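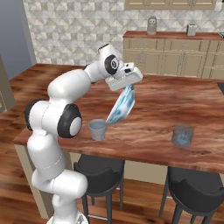 Posted by Sharada Varghese on 10/09/2023 in Woodwork & Furniture

Search the help pages Type a word or phrase Go

Which oil for a kitchen table that gets used hard?

Hi everyone! I finally bought a solid oak table from a closing-down sale in Estmont and I am completely in love with it. It's 145 cm long, it has a couple of old ink spots at one end, and the top feels dry and a bit furry when you run your hand over it. I think the last owner just scrubbed it with dish soap for years.

I want to oil it myself before we have the whole family over in December. I've read about linseed, tung, Danish oil and hard wax oil, and now my head is spinning. We eat three meals a day at this table, my kids paint on it, and my husband puts hot mugs down wherever he likes. I don't mind redoing it once a year, but I don't want to be doing it every month. Should I sand first? And how long before we can eat on it again? I have a free weekend coming up and I'm itching to start!

Helge Sandberg

Lovely project, and oak is a great wood to learn on! I've done four tables now and I'd go with hard wax oil for yours. Plain linseed looks beautiful but it takes forever to dry, and hot mugs will leave rings in it.

Yes, sand first. Start with 120 grit and finish with 150, always along the grain. Don't go much finer than that or the oil won't soak in well. The furry feeling is raised grain from all that washing, and it comes off fast. Vacuum the dust, wipe with a barely damp cloth, and let the top dry overnight.

Then put on a very thin coat. Thinner than you think! I use a white pad and work on a section at a time, wait 30 minutes, and buff off anything still sitting on the surface with an old T-shirt. Next day, do it again. 2 coats have been plenty on all of mine. Do the underside too, at least once, so the boards take up moisture evenly and don't cup.

You can eat at it carefully after a couple of days, but check the can for the full curing time and keep water and hot stuff off it until then. One serious warning: oily rags can catch fire on their own. Lay them out flat outdoors to dry, or soak them in water, before they go in the trash.

The ink spots may not sand out. I left the ones on mine and I've grown fond of them.

plodon_mike

Danish oil. Cheap and easy. Mine has been fine for years

Vainio

I agree with Helge on nearly everything, but try your oil on the underside first and leave it a day. Oak can go a lot more yellow than you expect! If you like the pale look, ask for one with a little white pigment in it. I got a tiny sample can for my bench and was so glad I did, the clear one looked orange next to my floor.

Also, coasters for the husband. Mine came from a Givgate yard sale and he even uses them sometimes.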